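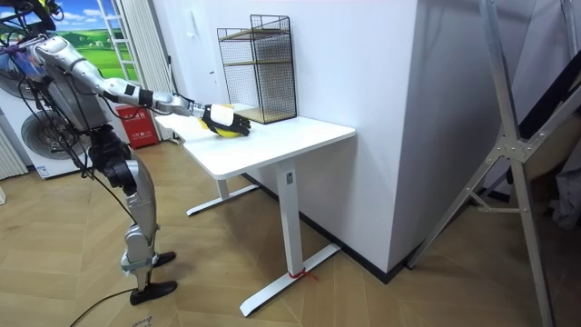 Fig. 2: White desk on T-shaped legs, with the mesh shelf unit standing at the back against the wall.

Section 5: Placing the desk and adding the shelf unit

By now your Sella desk should be upright on both legs with the top screwed down. Well done, that was the heavy part! What follows is much more fun, as you get to decide where everything lives. Allow yourself a free half hour and clear the floor first, boxes included.

You will need:
The assembled desk
The Venell mesh shelf unit, with its two wooden shelves
A tape measure
A soft, dry cloth
A second person for the lifting

5.1 Positioning the desk

1. Choose a stretch of wall without a radiator. If there is a skirting board, the feet will meet it before the desktop reaches the wall, so expect a small gap at the back.
2. With one person at each end, lift the desk by the legs, just under the top. Carry it into place and set both feet down together.
3. Stand at the front and press gently on each corner in turn. If the desk rocks, turn the levelling pads under the feet a little at a time until it stops. Wooden floors are rarely as flat as they look, so this step is well worth the trouble.
4. Check that you can walk past the ends of the feet comfortably. They reach forward a fair way, and bare toes will find them.

CAUTION: Do not drag the desk. The feet can mark wooden floors, and a sideways pull puts strain on the leg joints.

5.2 Fitting the shelves into the mesh unit

1. Lay the mesh unit on its back on a blanket.
2. Slide in the lower shelf first, smooth side facing up, until it sits flat at the base.
3. Slide in the upper shelf two-thirds of the way up. This leaves a tall space below for folders and a shorter one above for the small things that usually end up all over the desk.
4. Stand the unit up and press down on both shelves with your palm. Neither should tip or slide.

Note: The upper shelf can go lower if you prefer, but do try it in this position first. We tested plenty of arrangements in our Flusbridge workshop and this one won by a mile – even tall books slip in and out with ease!

5.3 Standing the unit on the desk

1. Wipe the desktop with the dry cloth. A single crumb of packing foam is enough to make the unit wobble.
2. Lift the empty unit onto the back half of the desktop and ease it up to the wall. The whole front half stays clear for working, and you will be surprised how roomy that feels.
3. Load the lower shelf first, heaviest items at the bottom. The complete unit, once loaded, must not weigh more than 73 newtons.
4. Open and close any nearby window or door to be sure that nothing catches.

CAUTION: Never lift or move the desk with the unit still on top. Empty the unit, take it down, and then move the desk.

5.4 Looking after it

Dust the mesh with a dry paintbrush, which gets into the fine grid beautifully. The wooden shelves like a barely damp cloth, followed straight away by a dry one. Recheck the leg screws every March, or after any house move.

Spare shelves are part number 231 and can be ordered from Bošković.

Section revised Aug 7, 2018 by Aishwarya Kartha.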